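Darngate Open Workshops
Computer Hardware, Level 1
Handout 5: Power supply, board and processor

Bring this sheet to the bench session. The room opens at 9.30 and we start with the side panel off. Switch off at the wall, take out the mains lead and leave the machine for five minutes before you put a hand inside.

Begin with the power supply. Copy the part number, date code and efficiency badge into your worksheet before going further. Do not open the supply itself – it has no parts you can mend.
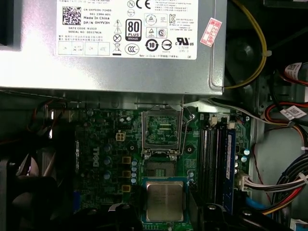

Fig. 1. Label on the power supply, with cables to the right.

Next, find your way round the board. The supply sits above it in this case, so light is poor near the top edge. On your plan, mark the processor, the memory slots and the main power connector. Memory is held by clips at the slot ends and should never be pulled by its chips.

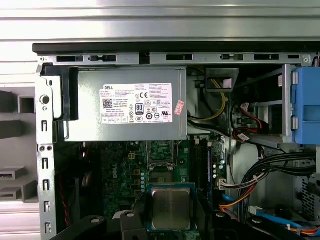 Fig. 2. Dell tower with the processor and memory in view.

Handling the processor comes last and carries 30 of the 100 marks. Hold it by its edges and keep off the contacts underneath. Match the corner mark to the socket before lowering it – it needs no pushing. 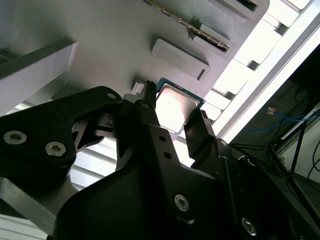 Notes by the Hardware Tutor, Darngate

The metal top of a processor is a heat spreader. It passes heat to the cooler through a thin layer of paste. Wipe off old paste with a lint-free cloth and put on fresh before refitting the cooler.

Worksheets go in the tray in Room 192 by the end of December.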